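Robot Kitchen Bench: Walk-Around Checklist, With My Notes
Site: Skoreston, play kitchen bay
Filled in by: Sille Toft
Date: 22 February 2020

Hi all, same form as before, and I've scribbled in the comments column again (sorry, it's how I think). Pododov wants to know if the arm can be trusted with simple kitchen chores yet, so I've graded the chores along with the hardware.

1. Emergency stop within reach of operator: OK
Pressed it twice, arm froze both times. Love that button.

2. Arm mounting and fasteners: OK
Went over the bolts with the Perlow driver. One took a quarter turn, the rest were snug.

3. Gripper fingers, wear and alignment: OK, watch
The left one has a tiny bit of play. Fine for toy food, but I wouldn't hand it an egg!

4. Clearance over work surface: OK
Low approaches to the cutting board still make me hold my breath. Keep the speed at 20 percent down there, please.

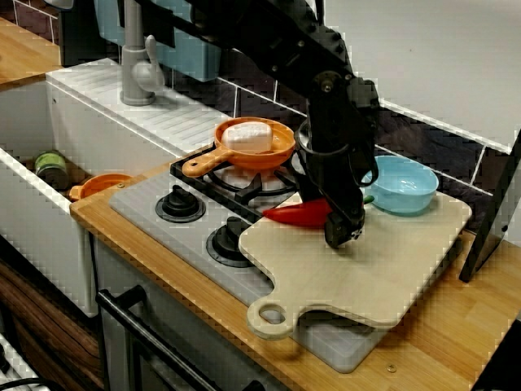
Item 4. Gripper low over the board, chili pepper and blue bowl close by.

5. Cutting board stable: NEEDS ATTENTION
It slides! The thing sits half on whatever is under it, and one good nudge moves the pick spot. I'd like a strip of grippy mat before the next long run. Zoëga has it by the roll and I only need 300 mm.

6. Chore: pepper into bowl: PASS
15 tries, one drop. I got a bit giddy over this one. It's slow (my grandmother would have dinner on the table by then) but it gets there.

7. Chore: move the sushi: PARTIAL
Much harder than the pepper. The piece tips when the fingers close off center, and then the arm doesn't know it has a tilted piece and carries on as if all is well. Would I let it plate real food? Nope, not this year.
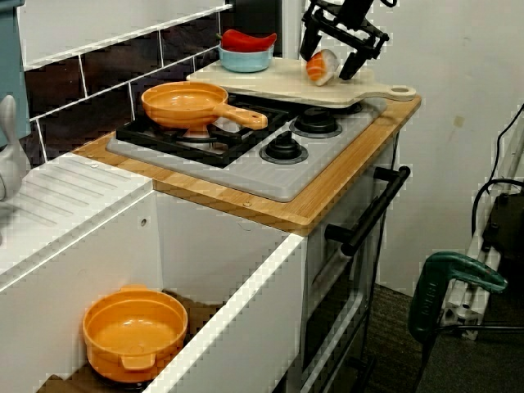
Item 7. Salmon nigiri tilted on the board under the gripper, pepper on the bowl.

8. Cables tied back and off the walkway: NEEDS ATTENTION
Please add ties. I caught a toe on one, no harm done.

9. Hand tools back in the cabinet before power-up: NEEDS ATTENTION
Drills too, folks.

10. Service hours: OK
Well under the 2000 where we swap the wrist joint.

Overall: safe to run with a person standing by. Could it do chores on its own? One pepper at a time, maybe. Washing up hasn't been tried, and I'd want item 5 fixed first anyway.

Recheck due: when the mat is down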